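Lab notes, Tuesday -- two-hand carry, setup and upkeep
(Mahlangu's section. Rampersad's group has the same sheet)

1. Before power on
Check wrist cuffs, both sides. Finger joints clean, no grit in the bands. Thumb pads: wipe, let dry. Worn pad = swap the pair, never just one.

2. Hand zero
Run the Pratari zero routine 2 times, left hand first. If the thumbs dont come back to the same spot, stop and log it.

3. Grip force
Start at 20 percent. Go up in steps of 4 till the board stops slipping. Ceiling for this lab is 85 -- do not touch the limit file.

4. Shared carry
Robot takes the near end, person takes the far end. Thumbs on top, fingers under, at all four grip points. Keep the board level, person sets the pace. Call out "hold" before you shift a hand.

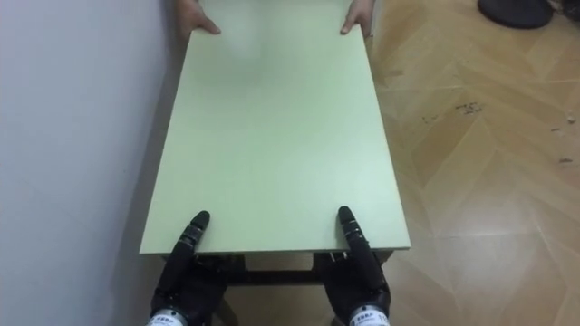 5. After the run
Person keeps hold untill both robot hands are fully open. Then park, power down, look over the thumbs again. Sweep the floor.

6. Write up
Final grip setting, any slips, which hand. Sizwe wants the joint temps too -- copy them off the Madetti screen before it logs out.

Read the Potgieter handout on wrist faults for next time.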